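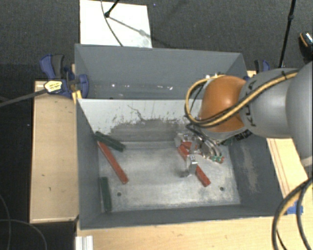 Yavuz Ağca replied: Before anyone touches the controller again, can you confirm which demos were recorded by hand-guiding and which by the remote? I had a case like yours at Asten and it was two kinds of demo living in one folder, hating each other.

Yoon-hee Ki wrote: Mixed, I'm afraid. The first batch was hand-guided, the rest came in over the remote. Both went into the same training set because I put them there, on a day when that seemed like thrift.

Ticket: Viltudcombe cell, block picking, playback stops short of grasp
Opened by: Yoon-hee Ki
Opened: 5th May
Priority: Medium (was High until I had lunch)
Status: Waiting on retest

Symptom
Task is to pick red and green blocks out of the metal bin, in any order. When I drive the arm from the remote it goes fine, or as fine as my driving. When the trained policy drives, it comes down over a block, stops a little high, closes on air and lifts away with great confidence. Blocks lying out on the flat floor get picked now and then. Blocks up against the left wall never do.

Tried so far
- Restarted everything. Same.
- Checked the bin clamps in case the bin had crept since October. It hadn't.
- Re-zeroed the gripper. Same, but now I know how to re-zero the gripper.
- Replayed one remote demo as raw motion, with no policy involved. Lands where it should.
- Replayed one hand-guided demo as raw motion. Stops high. So there's that.

Chang-ho Seok wrote: The last two lines are your answer, or most of it. What payload was set during hand-guiding?

Yoon-hee Ki wrote: Whatever it was before the new gripper went on. I'm going to go and look, and I already don't like what I'll find.

Yoon-hee Ki wrote: Payload was still the old tool. The tool offset too. The hand-guided files log the tool tip at a point in space where the old gripper used to end, and the remote files log it with the new one. The policy has been averaging the two like a polite child of divorced parents. 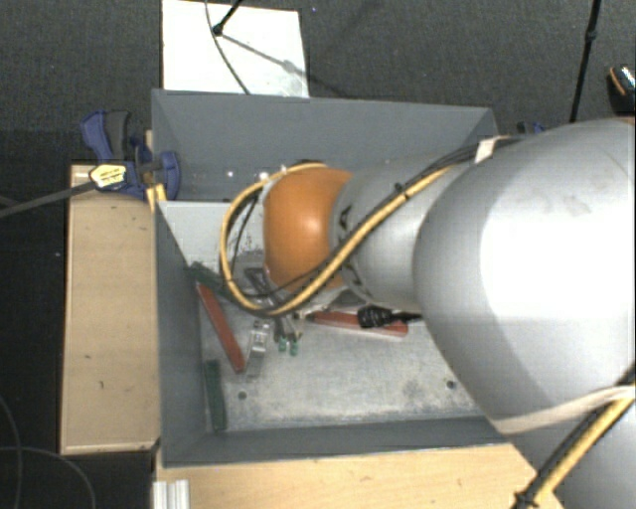
Reading time: 6 min (whole thread)

Chang-ho Seok wrote: Good. Don't try to correct the old files by adding the difference in tool length. The wrist is tilted in plenty of them, so a flat correction in height will be wrong in a new and more interesting way. You can recompute the tip from the joint angles if those were saved. Were they?

Yoon-hee Ki wrote: Joint angles are saved for all but 13 of the hand-guided ones. Those I'll drop. I won't miss them, I sneezed in at least one.

Kyung-hwa Kong wrote: A separate point on the wall blocks. I went through the remote demos, and whoever is driving leaves the ones along the left wall till last, then gives up and ends the recording. That's a policy being taught to give up. It has learned it very well.

Yoon-hee Ki wrote: "Whoever is driving" is me, thank you. I find it hard to judge the slope from the remote. I'll record a set that starts with the wall blocks.

Sławomir Kubiak wrote: Slow the remote down for those. We use the lowest speed step near the walls and come in with the fingers lined up along the block. Also watch the cable at the wrist. If you keep twisting the same way to get at that side, unwind between demos, or the policy will copy the twist along with the rest.

Plan
1. Set payload and tool offset for the current gripper and save them with the program, so they load together.
2. Recompute tip positions from joint angles, drop the files without them.
3. Record new remote demos, wall blocks first, slow speed.
4. Retrain, then retest with the blocks tipped in any old how.

Yavuz Ağca wrote: Add a step 0. Write the tool name in every file header. At Asten we ended up with 1,604 files and the only record of which gripper was on was a man who had left.

Yoon-hee Ki wrote: Step 0 added. Steps 1 and 2 done, step 3 under way. Leaving this open until the retest is in.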